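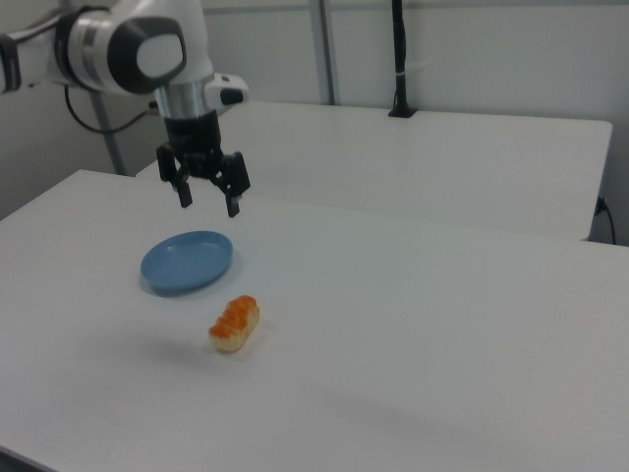 Malathi Mudaliar wrote to us that she had read this page twice and still did not know if she must wash the plates before she gives them back. No, you don't have to wash them, and the answer has moved to the top of the list. If you also miss something on this page, please write to us and we will add it.

Kamard Tableware Rental – Frequently Asked Questions
Last changed on 10th October

Do I have to wash the dishes before I return them?

No. Scrape off the food, pour out what is left in the glasses and put everything back in the crate it came from. We wash all pieces at our own place. Please do not soak them in the crates. The crates have holes for the hands, and the water will come out in your car.

What can I rent?

Plates, bowls, serving dishes, glasses, cups with saucers, cutlery, pitchers and cake stands. We do not rent tablecloths, chairs or tents. For tablecloths we can give you the phone number of Turcotte, who are across the street from us and keep the same opening hours.

What is the difference between the Brukuvari and the Bevwood series?

Brukuvari is our everyday series. It is thick, it is heavy, and it forgives a lot. Most customers take it for birthdays and for lunches after a funeral. Bevwood is thinner and has a narrow gold line, so it costs more and it may not go in a microwave. You can mix the two series in one order. Many people take Brukuvari for the children and Bevwood for the adults.

How many guests can you serve?

Our largest order until now was for 336 guests, and for that one we needed a month to prepare. For parties up to 66 guests we normally have everything on the shelf. Between these numbers, please call first, especially if you want all plates from the same series.

Is there a smallest order?

Yes, 14 place settings. You may order fewer pieces if you pick them up yourself, but the price stays the same as for 14.

How many plates do I need for each guest?

For a meal at the table, count one plate for each course and a few extra. For a buffet, count two dinner plates for each guest. People put down their plate somewhere, talk a little and then take a new one. This happens at every buffet, also with very polite guests. For cake, one small plate each is enough.

With glasses it is worse. If your party is outdoors or longer than an afternoon, take two glasses for each person and one more crate of water glasses. The glasses that come back clean in a closed crate are charged at half the price.

Which size of serving dish should I take?

The small dish is good for pickles, butter or lemon slices. The medium one holds a salad for six people. The large one is made for a whole fish or a roast, and you should try to lift it with both hands before you decide. When it is full, it is not easy to pass it around at the table. In this case it is better to order two medium dishes and put one at each end.

Can I see the dishes before I order?

Yes, you are welcome in the showroom during opening hours. You can also borrow one place setting for two days to see how it looks at your home. We ask for a deposit for this, and you get it back in full.

When do I pick up, and when do I return?

The rental price is for three days: the day before your party, the day itself and the day after. You can pick up from noon. Please return before five in the afternoon, so that we can count the pieces together with you. If you come later, you can leave the crates in the side entrance and we count them the next morning without you.

Will it fit in a normal car?

One crate of dinner plates is the size of a crate of beer, but much heavier. A small car takes six crates without trouble if the back seat is down. Put plates at the bottom and glasses at the top – never the other way. Cups travel well on the floor in front of the passenger seat.

Do you deliver?

Yes, inside the town and to the villages along the lake. We carry the crates to the first door on the ground floor. If your party is upstairs, please arrange two strong people or ask us for the price of carrying. Dougal Pollock drives our van and will call you when he is on the way, so give us a number where somebody will answer.

What happens if something breaks?

You pay the replacement price from the list which comes with your order. Please keep the broken pieces or take a photo of them, it helps us to count. For one broken glass in an order we don't charge anything. Small scratches from knives are normal wear and you don't have to report them.

Is a chip the same as a break?

Unfortunately, yes. We cannot rent out a plate with a chipped edge again. If you find a chip when you unpack, call us the same day and we will write it down, then it is not on your bill.

May I put the dishes in the oven?

Brukuvari serving dishes can go in the oven to keep food warm, at low heat. Let the dish warm up together with the oven, and do not put it on a cold stone counter afterwards. Bevwood should stay out of the oven completely. Glass bowls also.

Can candles stand directly on the plates?

Please use a small saucer or a piece of foil under the candle. Wax is no problem, we remove it, but black marks from the flame don't always go away.

What if I cancel?

Until 14 days before your pick-up, you can cancel without cost. After that we keep the deposit, but you may use it for another order within one year. If the number of guests changes, you can correct the order until the evening before pick-up, as long as we have the pieces.

How early should I reserve for the holidays?

The weeks before Christmas are full early. At the end of November there are normally only single crates left. Summer weekends are also busy, but somebody always changes the date and then we have space again. Ask to be put on the waiting list, it costs nothing.

I found a fork at home that is yours. What now?

Bring it when you pass by, or put it in an envelope in our mailbox. There is no charge if it comes within two weeks. And if one of your own spoons went into our crate, ask for Silvana Furtado at the desk. She keeps a box of spoons from other people's kitchens, and you may look through it.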